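指が二本しかない料理人

火曜日の朝、ハードの手が止まらなくなった。

正確に書くと、止まるはずの高さで止まらなくなったのだ。ルルソープの試験台所に来てから、ハード(本名はHorard、みんなそう縮める)は毎日同じ練習をしていた。大理石の上まで指を下ろし、触れる手前で待つ。それだけの練習が、わたしは大好きだった。あの待ち方ときたら、お茶を注ぐ人が湯気を見ているみたいなのだ!

ところが473回目の下降で、指は石をこつんと叩いた。もう一度、こつん。三度目で非常停止を押した。手首の映像を巻き戻し、ぶれた一枚ずつに目をこらす。木目、石の模様、透明な縁、そして黒い指。
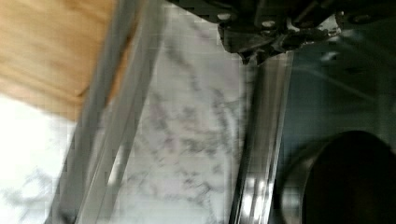 イルゼ・ヴィートラは、高さの原点がずれたんだよ、と言った。床が沈んだか、腕が伸びたか、どっちかだね。腕は伸びないから床を見なさい、と。

床は沈んでいなかった。水準器の泡は真ん中でじっとしている。それでもわたしはわくわくしていた。故障というのは、機械のほうから話しかけてくれる珍しい時間だと思っているからだ。

記録を印刷して、長い帯にして壁に貼った。ずれは一度に起きたわけではなかった。夜のあいだに少しずつ、下へ、下へ。合計でおよそ4ミリ。グラフの線は階段のようで、段の一つ一つが同じ幅をしていた。

「ボレックの時計だ」

思わず声が出た。Bolleck社の制御盤は、33分ごとに自分の位置を確かめ直す。その確認のたびに、ほんのわずか、下へ丸めていたのだ。丸め誤差! 教科書で読んだあの小さな悪者が、一晩じゅう階段を下りていたなんて。

確かめるには、腕を止めたまま待つしかない。わたしは柵の外に椅子を出し、停止ボタンを膝に載せた。台の上にはまな板、青い皿にはレモンと布のいちご。腕の根元が青く光っている。

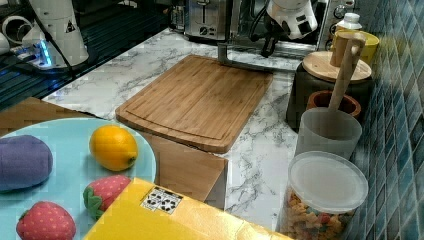 柵の外から見た試験台所

最初の確認が来た。針は動いたような、動かないような。次の確認で、数字の末尾がひとつ減った。

「見た?」とわたしは叫んだ。

「見た」とイルゼも叫んだ。彼女がそんな声を出すのを初めて聞いた。

それから二人で大急ぎで電話をかけた。アジャイ工房の夜番は、こちらの早口を最後まで聞いてから、符号の扱いを一行直した版を送ると約束してくれた。届くまで腕の電源は入れないこと。柵の鍵はイルゼが首から下げること。どちらも紙に書いて扉に貼った。

新しい版が届いたのは翌日の午後だった。鍵を回し、速度をいちばん遅くして、下降を命じる。わたしの親指はずっと赤いボタンの上にあった。黒い指先が、銀色の帯のあいだの白い石へ向かっていく。

こつん、は来なかった。 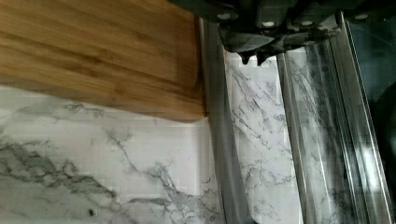 二 夜の確認

もちろん一度うまくいったくらいで喜んではいけない(喜んだけれど)。その晩は腕を高いところに留め、また二人で数字を見張った。確認が来るたびに、末尾の桁がそのままでいるのを声に出して読む。途中でイルゼが持ってきた黒パンを食べた。キャラウェイが入っていて、ものすごくおいしかった。

夜明けごろ、印刷機が新しい帯を吐き出した。線はまっすぐだった。わたしはそれを階段のグラフの隣に貼り、少し離れて眺め、それからまた近づいて眺めた。

「原点、書き直すよ」とイルゼが言い、首から鍵を外した。

わたしは赤いボタンに親指を置き、ハードに朝の練習を始めさせた。

お問い合わせ|© ルルソープ短編室|ページの先頭へ戻る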